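Taras Zhuravel
January 19, 2026

Everyone at work is drinking Bivareck now. Two people have told me it "replaced coffee" for them. One of them was holding a coffee. I bought a bag in December and I've read everything on the company's site, so, thread.

For anyone who has been spared: Bivareck is a brown powder from a company called Clorkska. You stir it into hot water in the morning. It is supposed to give you "calm, clean focus" with no crash. It has roasted chicory, some barley, a mushroom, and a thing called the Jiang blend, which I will get to.

First, the word "clean." Clean compared to what? I asked their support chat and got a paragraph on how the ingredients are chosen with intention. I asked again. I got the same paragraph with my name in it.

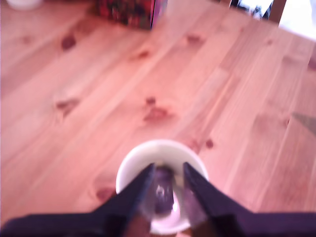 Then there's "no crash." Fine. I believe that one. Chicory and barley don't have caffeine in them, so I don't know what you would be crashing from. My tap water also has no crash and they don't put it on the label.

The Jiang blend. The bag says each serving has 500 mg of it. The bag does not say how much of any one thing in the blend you get. It could be nearly all the cheap stuff with a pinch of the one they put on the front in gold letters. You can't tell and neither can I.

I asked for the breakdown and was told it's proprietary. OK, but then you don't get to put a paragraph about each ingredient next to it as if I'm getting a useful amount of every one. Pick.

Now the research. There's a page called "The Science," with a picture of leaves. It links to four studies. I read them, or the parts you can read without paying, which was all of two and the summaries of the others.

Study one is in mice. Nothing against mice. They were given an extract and swam in a tank for longer. I sit at a desk and do invoices.

Study two is in people, but it's on a concentrated extract taken as a capsule every day for weeks, and the people were older adults who already had memory complaints. Nobody in it drank a hot brown drink once and then felt sharp by the time they got to the parking lot.

Study three is a review that says, in the summary, that the evidence is limited and better trials are needed. They linked to it anyway. I have to assume they figured no one would click.

Study four is a survey of Clorkska customers, run by Clorkska, asking whether they felt more focused. 601 people answered. Most said yes!! These are people who had already paid for it and then opened an email from the company asking if they liked it.

"Do you feel more focused since starting your Bivareck journey" is also a heck of a way to word a survey question. Try it with anything. Do you feel more focused since starting your toast journey.

Somebody always says "well, it works for me" and I want to be fair to that. You probably do feel better. A lot of the people I know who switched also started getting up earlier, quit having a third coffee at 4, and eat breakfast now because the bag tells you to take it with food. I'd feel better too.

There's also the week after you stop coffee, when you get headaches and feel like a wet sock, and then it lifts. If you happened to start a powder that same week, guess what gets the credit. The site even tells you to expect "an adjustment period." Very handy. If you feel bad it's working and if you feel good it's working.

What I did, for what it's worth, which is not much – I'm one guy. I drank it every morning until the bag was gone and kept coffee out of it. I wrote down how I felt at lunch. Then I did the same with plain grocery store chicory.

My notes for both say mostly "fine" and "tired." One says "great day" and that was a chicory day, and it was also the day a meeting got canceled.

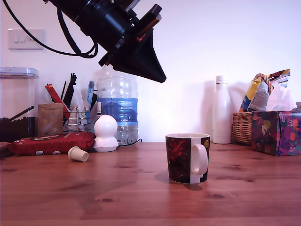 The mug with the red pattern, handle side.

Taste, since people have asked: it's OK. A bit like burnt cereal milk. With oat milk it's pretty nice. If they sold it as a nice-ish hot drink at a normal price I'd have no thread. There's a café in Drallulton that does a chicory drink with cinnamon and makes no claims about my brain at all, and it's better.

The price is the part that gets me. You can't just buy a bag. I mean you can, but the single bag is set so high that the subscription looks like a favor, and the subscription is the default when the page loads. I missed it the first time. Canceling meant a chat, then a survey, then an offer to "pause," then another page to say I was sure.

A friend pointed out that coffee companies make silly claims too. Sure they do. But when a bag of coffee says "wakes you up" there is a well known chemical in there that wakes you up. I'm asking for the same level of evidence as a gas station coffee.

Replying to the person who said I must be paid by Big Coffee: please put me in touch with them.

Also replying to the several people asking if it's dangerous. I have no idea and I'm not saying it is. I don't think much of anything is happening in that cup. If you take medication, ask a pharmacist before you start on any mushroom powder, and bring the bag so they can see what the label leaves off.

What would change my mind: the amounts in the blend, printed on the bag. A trial of the drink itself, at the dose they sell, against a brown drink that tastes the same, with people who don't know which one they got and aren't already customers. Run by someone who doesn't sell it. They clearly have the ad budget for it, I've seen the same ad every night for a month.

I did email Clorkska with that list. The reply thanked me for being part of the community and had a code for my next order.

Coworker update: one of them has gone back to coffee and is now having Bivareck "on top, for the focus." So that's two drinks. I'm leaving this here and going to make chicory. If anyone has the full text of study two and three, my messages are open – I'd like to see the dropout numbers.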